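Acta de la reunión ordinaria del grupo de lectura y reseña de Clindbridge
Fecha: 01/08/2020
Lugar: sala de lectura de la biblioteca de Clindbridge
Material previo: novela *Irirwood* (sello Mumwood, tomo único), partes primera y segunda; borrador del criterio de reseña; acta anterior.

Se abre la sesión con quórum. El acta anterior se aprueba con una corrección en el punto relativo a las citas: donde decía «capítulo» debe decir «parte».

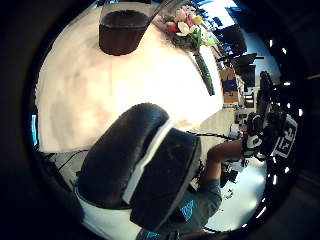
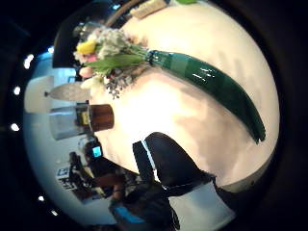 Antes de entrar en el primer punto, una de las personas asistentes pidió que constara su desacuerdo con el calendario de lectura: partir *Irirwood* al final de la segunda parte obliga a comentar la desaparición de la hermana sin conocer el expediente, y a su juicio cualquier valoración de la trama hecha en ese punto queda viciada. Se toma nota y se remite al punto 2.

## 1. Edición de referencia

Se constata que circulan en el grupo dos ediciones de *Irirwood*: la de tapa dura, de 600 páginas, y la de bolsillo, con otra caja de texto y paginación distinta. Las citas del borrador de reseña mezclan ambas y en varios casos no es posible localizar el pasaje.

Se acuerda:

- Tomar como referencia la edición de tapa dura.
- Citar por parte y capítulo, y añadir la página solo cuando el capítulo sea largo.
- Revisar las citas ya incluidas en el borrador antes de la próxima reunión.

Queda sin resolver la cita del prólogo. En la edición de bolsillo el prólogo va sin numerar y en la de tapa dura lleva numeración romana que no coincide con el índice. Se citará como «prólogo», sin página, mientras el sello no aclare cuál de las versiones es la definitiva. Se ha enviado consulta a Mumwood y no consta respuesta.

Se menciona además una variante de texto en el capítulo del embarcadero: en bolsillo falta la frase en la que la narradora reconoce haber leído la carta. La omisión afecta a la interpretación del capítulo siguiente. No se sabe si es errata o supresión deliberada. Se incluye en la misma consulta.

## 2. Calendario de lectura

El plan vigente preveía tramos de 60 páginas. Se expone que los tramos fijos cortan escenas a la mitad, en particular el interrogatorio del molino, y que parte del grupo siguió leyendo hasta el final del capítulo, con lo que en el comentario se mezclaron lecturas de distinto alcance.

Se debaten dos alternativas:

a) Mantener el tramo fijo y redondear al final de capítulo más cercano.
b) Abandonar el tramo fijo y seguir las partes de la novela.

A favor de la primera se alega la regularidad del esfuerzo. A favor de la segunda, que la estructura de *Irirwood* está pensada por partes: cada una se cierra con un documento (carta, inventario, declaración) que modifica lo leído antes, y comentar una parte sin su documento final produce conclusiones que luego hay que retirar.

En relación con la reserva planteada al comienzo, se responde que las valoraciones provisionales tienen interés propio si se identifican como tales, dado que la novela trabaja con la información retenida y conviene registrar qué se sospechaba en cada momento. La persona que planteó la reserva acepta el argumento para el diario de lectura y lo mantiene en contra para la reseña.

Se acuerda:

- Aplicar la alternativa b) a lo que resta de la novela.
- Reservar toda valoración de la trama para la reseña final.
- Admitir en el diario de lectura hipótesis sin justificar, fechadas por capítulo.

El resto de la lectura se comentará en dos reuniones más, ambas en agosto.

## 3. Comentario de las partes primera y segunda

**3.1. Género.** Se discute si *Irirwood* debe presentarse como novela policíaca o como novela fantástica. La primera parte cumple el protocolo policíaco: hay denuncia, inspección del lugar y toma de declaraciones, y la protagonista juvenil queda fuera de la investigación por edad. El elemento fantástico (el bosque que devuelve objetos cambiados) aparece en la segunda parte y ninguno de los personajes adultos lo registra por escrito. Hay coincidencia en que esa ausencia es una decisión de construcción. No la hay en si resulta verosímil: una parte del grupo considera que la inspectora, tal como está caracterizada, habría anotado al menos el asunto del reloj.

Para la ficha se propone la etiqueta doble, con la policíaca en primer lugar. Se aprueba.

**3.2. Narradora.** Se señala que la narradora usa el pasado en la primera parte y el presente en los pasajes del bosque. El cambio es sistemático salvo en un párrafo del capítulo de la verja, donde hay un pasado dentro del bosque. Se proponen dos lecturas: descuido de edición, o indicio de que esa escena no ocurrió cuando la narradora afirma. Queda pendiente hasta terminar la novela. Se pide que en el diario de lectura se anote cualquier otra irregularidad de tiempo verbal, con indicación exacta de capítulo.

**3.3. Ritmo.** La segunda parte se juzga más lenta que la primera. Las escenas del internado repiten información ya dada, con pocas variaciones. Se defiende su función, puesto que cada repetición introduce una discrepancia pequeña en el color del abrigo o en la hora del tren. Se replica que tales discrepancias son perceptibles solo en relectura y que una reseña dirigida a lectores de primera vuelta debe advertir de la lentitud. Se acuerda advertirlo en una frase, sin detallar las discrepancias.

**3.4. Personajes secundarios.** El padre se considera insuficientemente desarrollado hasta el momento. El bibliotecario del internado recibe juicios dispares: su conversación sobre el índice de nombres se valora como el mejor diálogo de lo leído y, al mismo tiempo, como un recurso demasiado visible para entregar información. Sin acuerdo.

**3.5. Traducción.** Se comenta el tratamiento de los topónimos. La traducción conserva los del pueblo y adapta los del bosque, con lo que se pierde el paralelismo entre ambos juegos de nombres. Debe indicarse en la reseña. Se pide no atribuir la decisión a la traducción sin comprobar antes si procede del sello.

## 4. Criterio de reseña

Se revisa el borrador apartado por apartado.

*Puntuación.* Se mantiene la escala de 5 puntos, sin medios. Se rechaza la propuesta de desglosar la nota en trama, estilo y personajes: en la reseña anterior el desglose generó una media que no correspondía a la opinión de ninguno de los presentes. La nota se decidirá por consenso y, si no lo hay, se publicarán las notas extremas con su argumento.

*Revelaciones.* El borrador prohíbe revelar hechos posteriores al primer tercio. Se observa que en *Irirwood* el elemento fantástico aparece más tarde y que, con la norma literal, no podría mencionarse siquiera el género. Nueva redacción aprobada:

> La reseña puede mencionar cualquier hecho que figure en la cubierta o en el texto promocional del sello. Todo lo demás posterior al primer tercio se trata en un apartado separado, con aviso en la línea anterior.

*Extensión.* El límite queda en 600 palabras para el cuerpo, sin contar ficha ni apartado de revelaciones. Se pide que la ficha no repita datos del cuerpo.

*Formato de conversación.* Se plantea redactar la reseña como diálogo entre dos lectoras o lectores, con intervenciones alternas. Objeción principal: el diálogo escrito a posteriori tiende a repartir opiniones que en la lectura no estaban repartidas. Se acepta como prueba para *Irirwood* con la condición de que las intervenciones se tomen del diario de lectura y se editen solo en ortografía y longitud.

## 5. Diario de lectura en Worku

El diario se lleva en un cuaderno compartido de Worku. Incidencias comunicadas:

- Las entradas se ordenan por fecha de modificación, de modo que corregir una errata desplaza la entrada al final y rompe la secuencia de capítulos.
- La función de ocultar texto no se conserva al exportar. En la copia enviada por correo quedaron a la vista hipótesis sobre el final.
- Al pegar citas desde otro documento se pierden las cursivas.

Se acuerda anteponer a cada entrada parte y capítulo en el título y ordenar por título. Las exportaciones quedan suspendidas hasta terminar la novela. Las cursivas se restituirán a mano en las citas que pasen a la reseña.

## 6. Lectura siguiente

Se presentan dos candidaturas: una antología de relatos del mismo sello y una novela epistolar descatalogada. La segunda cuenta con más apoyos pero solo se ha localizado un ejemplar en préstamo. Se consultará la disponibilidad en otras bibliotecas de la red. La decisión se aplaza.

## 7. Ruegos y preguntas

Se ruega que las observaciones al acta se envíen por escrito y no como comentarios en el diario de lectura.

Se pregunta si el mapa de las guardas debe considerarse parte del texto a efectos de cita. Se responde que sí, con la fórmula «guardas, mapa». Se advierte que la edición de bolsillo no lo incluye.

Se pregunta por la devolución del ejemplar de tapa dura prestado para el cotejo. Se devolverá una vez revisadas las citas del punto 1.

## Tareas pendientes

| Asunto | Punto | Estado |
|---|---|---|
| Consulta a Mumwood sobre prólogo y variante del embarcadero | 1 | Enviada, sin respuesta |
| Revisión de citas del borrador | 1 | Por iniciar |
| Registro de irregularidades de tiempo verbal | 3.2 | Abierto |
| Comprobación del criterio de topónimos | 3.5 | Por iniciar |
| Texto definitivo del criterio de reseña | 4 | En redacción |
| Retitulado de entradas en Worku | 5 | En curso |
| Disponibilidad de la novela epistolar | 6 | Por consultar |

Se levanta la sesión sin más asuntos.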